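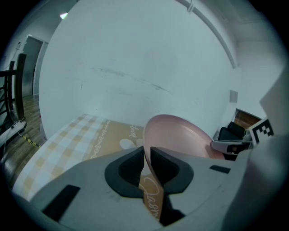
Chapter 7
Laying and Clearing the Table

7.1 Scope of the chapter

Chapter 6 dealt with the washing and drying of crockery. The present chapter covers its movement between the cupboard and the table, and the order in which a table is laid and cleared. Glassware and cutlery are treated in Chapter 8.

7.2 Terms used

The rim is the outer edge of a plate. The well is the shallow central area that holds the food. The foot is the ring on the underside on which the plate stands. A cover is the full set of items laid for one person. A placemat marks the position of a cover and protects the cloth beneath it.

7.3 The cloth

The cloth is laid before anything else and smoothed from the centre outwards. Its overhang should be even on opposite sides. A checked cloth has one practical advantage for the learner — the lines of the pattern can be used to set placemats square to the table edge. Placemats are then put down, and only after this is crockery brought to the table.

7.4 Stacking

Plates of one size and shape are stacked together, foot to well, with the largest at the bottom where sizes must be mixed. A stack placed on the table before laying should stand clear of the edge. Mugs are kept apart from it, with room to reach each handle. 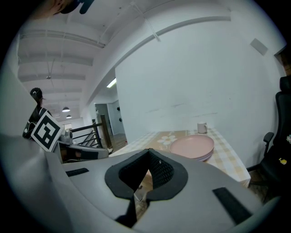 Figure 7.1 Stacked plates on a checked cloth, with a mug towards the back of the table.

In her training notes for the Mabula canteen, Faith Mollel sets an upper limit of 14 plates to a stack, each plate weighing about 400 grams. The limit applies to carrying as well as to storage. Heavier stoneware calls for a lower one.

7.5 Handling a single plate

A plate is lifted by the rim, and the well is left untouched. It may be tilted while empty, but must be brought level before it is lowered. The near side of the foot is set down first and the far side follows — dropping the plate flat marks the glaze and may chip the foot. Section 7.6 applies the same method to plates in use.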